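Benutari Forum > Software > Planning and Control
Thread: Planner goes round things that aren't there

kestrel_arm
Posted 14:10
I'm running a single arm with a parallel gripper in the Starnelberg sim, tabletop pick and place with mixed household objects. The planner is Plirnerwood with the default sampling settings. Since I moved to the May build, about one plan in four takes a long detour on the way to the pre-grasp pose. It gets there in the end, but the path goes up and over and comes back down as if it were clearing something.

I log the planning scene for each run. The last batch was 1,288 episodes and the detours are spread all through it, so I don't think it's one bad seed. Rooms, furniture and objects are randomised between episodes. Joint limits are fine and I've ruled out the self-collision matrix by switching it off for a test.

Typical start state, target is the bird at the far edge:

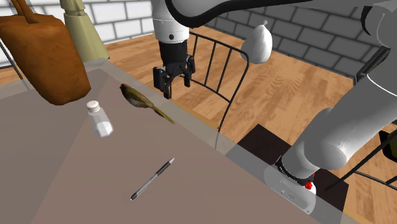 Tichý: Have you dumped the collision geometry and compared it with the visual meshes? They're loaded from separate files in that build. If one object has a convex hull for collision, anything with a handle or a long thin part turns into a big solid lump and the planner is right to go round it.

kestrel_arm
Posted 14:32
Not yet. I assumed they matched because the object library hasn't changed on my side. I'll check the bag first, as the handle would make a fair difference to a hull.

There is also the white pear hanging in mid-air to the right of the gripper. It has no texture. I had put that down to a spawn fault and wasn't treating it as part of this problem, but it probably shouldn't be ignored.

mortar_and_pestle
Posted 14:41
It definitely shouldn't. If it has a collision body then your planner sees an obstacle beside the wrist before the arm has moved. Work out whether it's in the planning scene or only in the renderer. One is a planning problem and the other is cosmetic.

Declan Hennessy
Posted 14:58
I'd disagree with going after the objects first. Look at the planner settings. The default shortcutting pass in the May build stops after 200 iterations whether or not it has improved the path. With a cluttered table that's low, and you get exactly this sort of up-and-over route with nothing wrong in the scene at all. Raise it, run the same seeds again and see if the detours go.

Tichý
Posted 15:06
That hides the fault if there is one. A longer smoothing pass will tidy up a path round a phantom obstacle too, and then it's harder to find.

Declan Hennessy
Posted 15:11
It takes ten minutes to try. Dumping and comparing every mesh takes an afternoon.

kestrel_arm
Posted 16:47
I've done both on a subset of 119 episodes, same seeds each time.

Shortcutting raised, nothing else changed: fewer detours, but still plenty. Planning time went up more than I'd like.

Collision meshes rebuilt with convex decomposition in place of single hulls, shortcutting back to default: nearly all the detours gone. The bag was a single hull, as Tichý guessed. So were several others.

On the pear, it is in the planning scene. It's parked there by the spawner when it can't find a free pose on the table, and the parking position is inside the workspace. I've moved the parking position well below the floor and filtered parked objects out of the scene message.

After that I went through other episodes from the same room with the gripper at different heights, mainly to look at the wrist clearance.
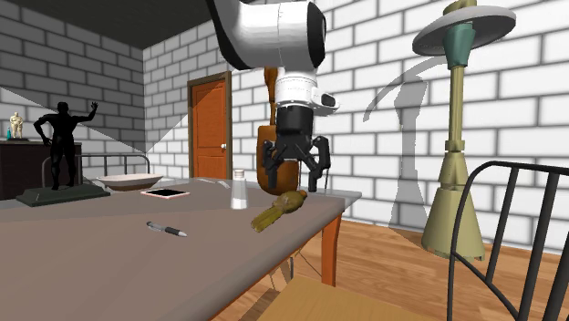

Wrist clearance is set at 3 cm in my config and I'd like to bring it down, as some objects sit close together and the planner rejects grasps that look reachable. With the old hulls I couldn't trust it any lower. I'll try 2 cm tonight on the full set and post the rejection counts.

One more thing for anyone copying this: the decomposition tool writes its output next to the source mesh and the loader picks up whichever file comes first by name. Rename the old ones or you'll be testing the hulls again without knowing. I lost half an hour to that.

mortar_and_pestle
Posted 17:02
What did the decomposition do to load times? We tried it on our library and went up to 1,931 collision parts across all objects, and scene reset became the slowest step in the loop.

kestrel_arm
Posted 17:09
Slower, but bearable. I capped it at eight parts per object and left simple shapes like the salt shaker as primitives. Reset still takes less time than planning.

Declan Hennessy
Posted 17:20
Fair enough on the meshes. I still think 200 is too low a default and I've opened a ticket for it. A fixed cap that ignores whether the path is still getting shorter doesn't make sense on a seven-joint arm.

Tichý
Posted 17:26
Agreed on that one. I'll add my timings to the ticket. Could you attach your config, kestrel, with the seeds? I'd like to run the 2 cm setting here as well.

kestrel_arm
Posted 17:31
Attached to the ticket. The seeds are in the second file.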